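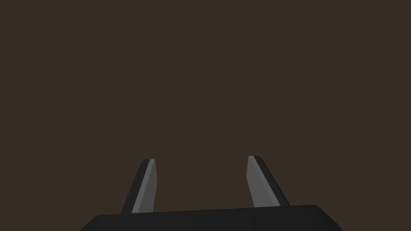

Gripper against dark brown.

I booked Ovwood for two nights in September, mostly on the strength of its website, which promised "barefoot luxury on the edge of the wild". The wild starts behind the staff car park. I walked out to check.

The place has changed hands, by the way. It used to be a plain fishing lodge with lumpy beds and very good soup. Now it belongs to Windavmont, who also run the one in Belport, and the rate has gone up to 422 a night. The soup has gone.

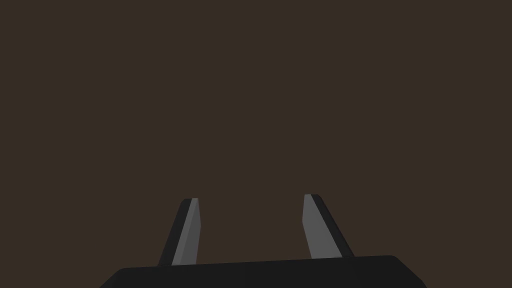
The same brown backdrop, with the black gripper body along the bottom.

What do you get for the extra money? A pillow menu. A welcome drink that tasted of cordial. A "guided dawn safari" that set off at twenty to nine – not any dawn I know – and lasted 30 minutes, with a stop at the gift shop. We saw two deer and a man mending a fence.
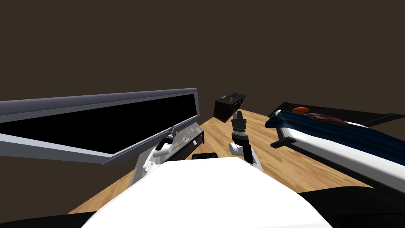 I did ask at the desk whether the longer walk up to Eskildsen was still going. It is, apparently, but only on a Friday and only if enough people sign up. I was the only name on the sheet. The girl was very nice about it and offered me a spa voucher.

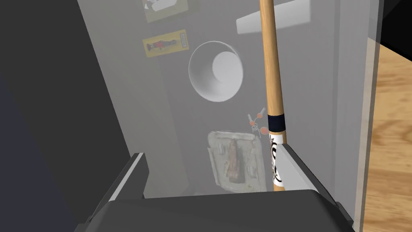 Wooden rod between the gripper fingers.

Would I go back? Perhaps out of season, if they drop the price and someone finds the soup recipe. The beds are better now, I'll give them that. I still think I'd sleep just as well at the pub down the road.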